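Two Fingers, Two Grippers and a Shelf of Toys

By Marlies Eder

The workshop at Flarnwood sits behind a tile warehouse on the east side of Wutarville. Inside are four benches, two robot arms and a set of shelves full of things bought from toy stores and thrift shops. The people who work there spent most of last October on one question: which of two grippers should they buy more of?

Flarnwood builds sorting stations for small businesses that handle returned and secondhand goods. The items come in mixed and unlabeled, and the arm has to pick up whatever is next. Igor Sadowski runs the test bench. He has used suction, soft rubber fingers and a three-finger hand over the years, and he keeps coming back to the plain parallel jaw with two flat fingers.

"A flat finger is easy to reason about," Sadowski says. "It closes, it stops, and you know where it stopped. When it misses, you can usually work out why."

The two candidates were both parallel grippers. One came from Steltton, a supplier the shop has used before. The other was a newer design sold under the name Hong, lighter and slower to close, with longer fingers. The price difference came to 562 dollars per unit at the quantity the shop wanted, in Hong's favor. That was enough to make the comparison worth the time.

How the test was set up

Min-kyu Kong wrote the test plan. She picked 30 objects from the shelves and left out anything the arm was certain to handle, such as plain wooden blocks. What remained was awkward in one way or another. There were hairbrushes, a tape dispenser, a rubber duck with a flat spot, several toy cars, and a plastic colander that everyone disliked by the end.

Each object was placed in several positions, and each gripper tried every position the same number of times. With repeats the full run came to more than 2000 attempts. The arm, the controller and the software stayed the same throughout. Only the gripper and its mounting plate were swapped, and the wrist camera was checked again after each swap.

The camera got more attention than anyone planned. Both grippers were tested with a small camera close to the fingers, looking forward past the tips. Kong wanted the tips in view at all times so the software could judge the last inch of the approach. With the Steltton unit the tips showed up clearly. The Hong fingers reached farther out, and the camera had to be tilted up slightly to keep them from covering too much of the view.

"You move a camera by a few degrees and you have a new robot," Kong says. "Everything you tuned the day before has to be looked at again."

Volodymyr Levchenko, who writes the vision software, took the opposite side of that argument for a while. He wanted a fixed camera over the bench and no camera on the wrist at all. They tried it for two days. The overhead view was good for choosing what to pick and poor for the moment of contact, when the arm itself blocked the object. The wrist camera went back on.

Toy vehicles were the most useful part of the set. They have rounded ends, openings in the sides and wheels that may or may not turn, and they rarely sit square to the arm. A finger can land on a wheel and push the toy away, or catch in a window opening and hold on longer than it should. Levchenko also liked them for checking how the software handled one object made up of very different colors.
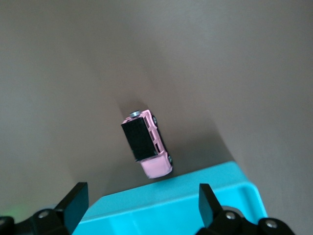
What the pink car taught them

The pink vehicle with the black block on its roof came up often in the notes. The software tended to find the block first and treat it as the whole object. It would then aim at the block and ignore the pink body around it, including the hood. On some tries the grip was good enough anyway. On others the fingers came down short and the toy slid or turned.

Levchenko changed the way the software grouped nearby colors, and the aim improved for both grippers. He is careful about how much credit to give that change. It helped with the vans and cars and did nothing for the colander.

Angle mattered as well. A toy lying on a diagonal asks the wrist to turn before the fingers close, and with the fingers wide open there is less room to turn next to the raised lip of a bin. The longer Hong fingers reached into corners better but touched bin rims more often. The Steltton fingers were shorter and stiffer. They needed the arm to come in lower, and Sadowski had to reset the height limit twice before the arm stopped pausing on its own.

Neither gripper broke. One Hong unit worked a screw loose partway through the second week, and the shop now puts thread lock on all of them. The Steltton unit ran warm on long sessions -- not enough to stop work, but enough that Kong wrote it down.

The decision

On the count alone, Steltton came out ahead, mostly on small, hard objects. Hong did better on soft ones and on anything deep in a bin. The gap was smaller than Sadowski expected, and when the price was figured in, the choice was harder than it had looked at the start.

Kimutai Mfaume, who handles purchasing and the customer side, asked for the results by type of goods. One customer sends mostly clothing and stuffed toys. Another sends kitchenware and hard plastic. Flarnwood bought Hong grippers for the first and Steltton for the second, and made a common mounting plate so that either one can be swapped in with four bolts.

"I would have liked one answer," Mfaume says. "One answer means one box of spare parts."

Kong is now putting together a second round with different fingertips. She wants to try a thin rubber pad on the Steltton fingers, and a shorter set for the Hong. The toy vehicles will be in it again. The colander is still under discussion.

Print this article | E-mail this article

Related articles
Choosing a Wrist Camera for Close Work
Suction or Fingers? A Small Shop Tries Both
Mounting Plates You Can Make Yourself
What a Used Robot Arm Costs to Run

Contact us | Copyright 2026. All rights reserved. | Back to top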